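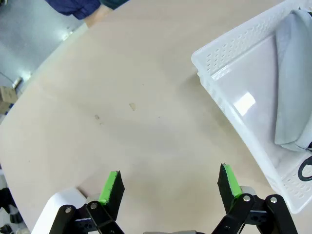 4. Surface marks on the shared tables

4.1 What was recorded

The tables in the Tarnholm building are used for meals, paperwork, craft work and anything else that needs a flat place. All 11 tables in the study came from the Storkeo range and have a light wood-grain laminate top. We inspected them at the end of each week for six weeks, beginning in May, and wrote down every mark that could be found by eye from a normal standing position. A mark that stayed in place from one week to the next was recorded again at each inspection. The full set holds 606 records.

Figure 2. Part of a light wood-grain laminate tabletop with a curved edge. A small tan smudge lies near the center, with a smaller and fainter brownish spot a short distance from it. Faint scuffs show across the surface.

Each record gave the type of mark, its place on the top, and how easily it could be seen. We used three types. A smudge is a patch of color with a soft outline. A spot is small and has a clearer outline. A scuff is a change in the surface that has little or no color of its own. These names describe how a mark looks and say nothing about where it came from. Early in the work we tried to sort marks by cause (food, drink, ink, shoe polish, glue), but the two raters often disagreed, and neither had any way to settle the question short of testing the residue. Sorting by cause was dropped before the first full inspection.

Figure 2 shows why the simpler names were enough for our purpose. The tan smudge can be picked out against the pale beige without much effort. The brownish spot is smaller and fainter, and a reader may need a second look to find it. The scuffs are harder still, because they sit among soft changes in shading. Under our rules the smudge and the spot are entered separately, even though they are close together.

4.2 Rating how easily a mark is seen

Visibility was rated on the Ankrah scale, which runs from "not noticed unless pointed out" to "noticed from the doorway." The two raters worked alone and filled in separate sheets. They compared sheets only after both had finished a table. Where they differed by one step, the lower rating was kept. Where they differed by more, they went back to the table together and agreed on a rating.

Smudges caused the fewest disagreements. Most of the trouble came from scuffs, and nearly all of that trouble was to do with light. A scuff that was plain from one side of a table could disappear when the rater walked around to the other. After the second inspection we fixed a standing point for each table and marked it on the floor plan. Ratings made before that change were kept, but we treat the early scuff ratings with some caution in Section 5.

Color also played a part. The tops are pale, with a tone that runs from beige toward a pinkish cream. Dark marks stand out on a top like this, and so we had expected raters to find nearly all of them. Tan and light brown marks are a different matter. They fall near the color of the printed grain, and a small one can be taken for a part of the pattern. Both raters reported wiping at what they thought was a spot and finding that it was grain. The opposite mistake – passing over a real spot as grain – must have happened too, but we can't say how often.

4.3 Where the marks were

For recording place, each top was divided into an edge zone and a center zone. The edge zone was a strip one hand wide, measured in from the rim. On tables with straight sides the zones were easy to lay out with tape. Several of the Storkeo tops have a curved front edge, and for these we cut a paper strip to the shape of the rim and laid it on the table before each inspection. The strip was lifted once the line had been noted, so that it did not cover marks lying across it.

We had expected most marks to fall in the edge zone, where people rest their arms and set down cups. Spots did tend to gather there. Smudges were spread more evenly, and on the larger tables many of them lay well toward the middle. Scuffs were found in both zones and often crossed from one to the other, in which case they were assigned to the zone that held the greater part of their length.

The tables nearest the kitchen had the most smudges, and the tables by the windows had the most scuffs. We don't read much into the second result. Window tables get stronger side light, and side light makes scuffs easier to see.

4.4 Cleaning

The tables were cleaned as they normally would be. Staff wiped each top at the end of the day with a damp cloth and a diluted cleaner sold to the building under the name Dakton. We did not ask for any change in routine, and we inspected after the evening wipe so that loose crumbs and fresh spills would not be entered as marks.

Most smudges were recorded once and were gone by the next inspection. A smaller group stayed for the whole study. These had either resisted the daily wipe or been missed by it, and our sheets can't tell the two apart. At the final inspection we wiped every remaining smudge and spot by hand, using the same cleaner and a fresh cloth, and held the cloth in place for a short time before rubbing. Many of the long-standing marks came away. That points to the wiping as part of the cause – a quick pass over a large top leaves some areas hardly touched.

Scuffs did not respond to the hand wipe. A few looked lighter while the surface was damp and returned as it dried. We recorded them after drying only.

4.5 Limits of the record

The record covers one building, one range of table and one pale finish. A darker top would hide some of the marks we entered and would probably show others, such as dust and dried water, that we hardly saw. Inspections were weekly, so a mark that appeared and was wiped off between visits left no trace in the data. We also have no record of how the tops looked when they were new. Some of the scuffs may be several years old, and the counts for scuffs should be read as the state of the tables during the study and not as wear that took place in those weeks.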